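Support > Cable Swap > Questions

Swap Home Drop-off Sorting Contact

March 2023
By Eirlys Parri

What can I bring to the Dovcombe cable swap?

Any cord that plugs into something: USB, audio, phone chargers, network. Tangled is fine. We take up to 200 cords per household.

Do I need to sort them first?

No, but it helps. Pull out a handful, line up the plugs at one end and hold them together while you straighten the rest. 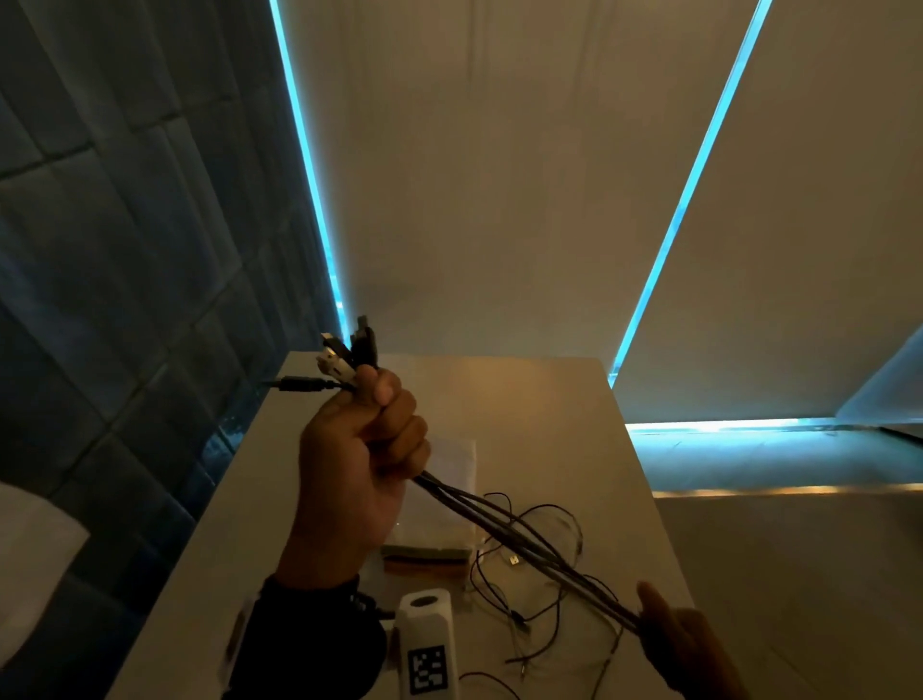 Plugs together at the top, cords pulled out straight.

How do you sort them?

By plug first, then by length. Color doesn't tell you much. A black cord could be anything, so we look at both ends before it goes in a bin.

My USB cords are in one big knot. Should I cut it?

Please don't. Get a few plugs free, hold them in one hand and work the loose strands out with the other. Small knots give way faster if you push cord into them instead of pulling.

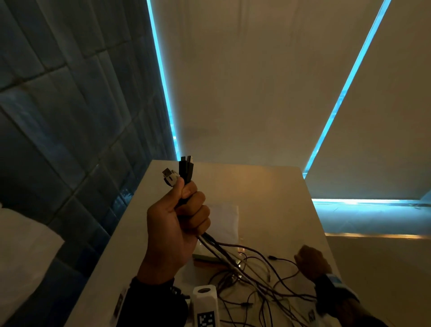

Most come apart in 7 or 8 minutes. If yours won't, bring it as is and Ghislain Boychuk will take a look — he runs the sorting table.

How should I tie them?

Loosely, with a twist tie or a strip of cloth. No tape. It leaves glue on the cord.

Is there a swap in Altcombe?

The next one there is in October. Dovcombe is open to Altcombe residents until then.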